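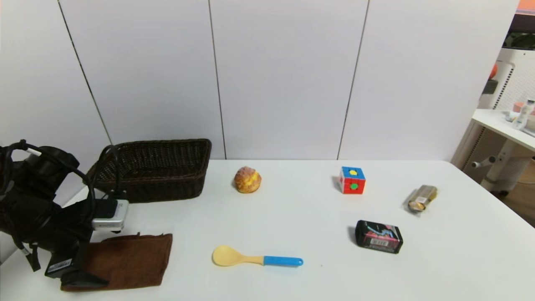

Abb. 3: Arbeitstisch mit Greifarm, Kameramodul und geflochtenem Korb.

4.2 Stabilität der Debug-Verbindung bei wechselnder Zielspannung

Für die Messungen in diesem Abschnitt wurde die Debug-Sonde Tawhiri über ein Flachbandkabel von 18 cm Länge mit der Zielplatine Wusero verbunden. Die Sonde erkennt die Spannung des Ziels selbst und passt die Pegel ihrer Ausgangstreiber daran an. In der Dokumentation der Sonde ist dieser Vorgang nur kurz beschrieben, weshalb wir das Verhalten zuerst ohne Last untersucht haben.

Ein Durchlauf besteht aus dem Einschalten der Zielplatine, dem Lesen der Kennung über die JTAG-Kette und dem Schreiben eines Testmusters in den Arbeitsspeicher. Insgesamt wurden 2769 Durchläufe gestartet. Davon sind 2236 ohne eine Wiederholung abgeschlossen worden. Bei den übrigen Durchläufen war mindestens ein zweiter Leseversuch der Kennung notwendig. Ein falsches Testmuster haben wir in keinem Fall zurückgelesen, sodass die Fehler auf die Phase des Verbindungsaufbaus begrenzt sind.

Die Wiederholungen treten vor allem dann auf, wenn die Versorgung der Platine langsam ansteigt. Die Sonde bestimmt den Pegel in diesem Fall zu früh und arbeitet danach mit einer zu niedrigen Schwelle. Eine Wartezeit von rund 2000 Mikrosekunden zwischen dem Erkennen der Spannung und dem ersten Takt hat die Zahl der Wiederholungen deutlich vermindert. Ob dieser Wert auch für Platinen mit größeren Stützkondensatoren ausreicht, wurde nicht geprüft.

Der Aufbau in Borkthorpe und der Aufbau in Skisthorpe unterscheiden sich in der Masseführung. In Skisthorpe waren Host und Ziel galvanisch getrennt, in Borkthorpe teilten sie eine gemeinsame Masse über das USB-Kabel. Einen Einfluss auf die Spannungserkennung konnten wir nicht feststellen. Bei hoher Taktfrequenz zeigte das Rücktaktsignal ohne Trennung jedoch ein stärkeres Überschwingen. Wir haben deshalb am Takteingang des Ziels einen Serienwiderstand ergänzt und diese Bestückung für alle Messungen in Abschnitt 4.3 beibehalten.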